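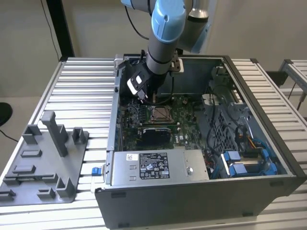
Teaching by Hand at the Nulumura Workshop

Retired office computers reach the Nulumura workshop by the pallet. Each must be opened, and its memory, processor and drives recovered. People have always done this work. For the past 10 months the workshop has also been preparing robots for a share of it, and the preparation is done by people as well.

The method is demonstration. An operator guides the arm through a removal, either by holding it and moving it directly or by steering it from a control station, and the motions are recorded. The computer lies on its side on a slatted aluminum table, next to a gray printed fixture plate.

"An experienced technician knows how a memory module should be approached, but may never have had to put it into words," said Rónán Hennessy, who directs training at Nulumura. "We ask them to show it."

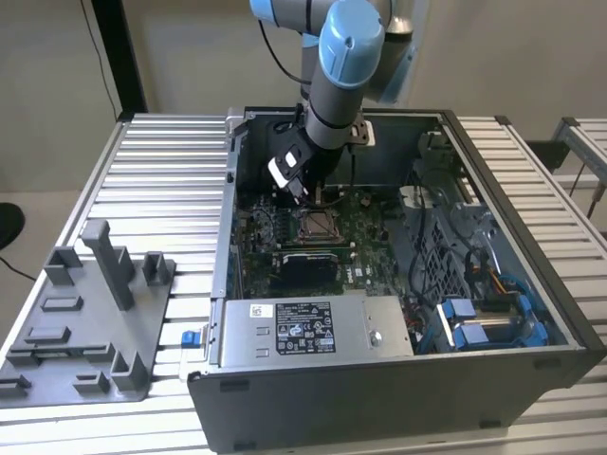

Hand guiding remains the first choice for new operators, who learn the reach of the arm before they attempt remote work. Remote control follows after 3 weeks. It is slower at first, and the crowded interior of a desktop tower leaves little room for error near the socket or the drive cage.

The current program calls for 300 demonstrations of each task. Sessions are limited to 8 recordings, after which the operator changes. Attempts that go wrong are kept and marked, including those in which the operator recovers and completes the removal.

Plustora, which supplies the workshop with used equipment, has asked that the first trials without an operator be confined to memory modules. Hennessy supports the limit. Processors will be considered in December, when the recordings made this fall have been reviewed.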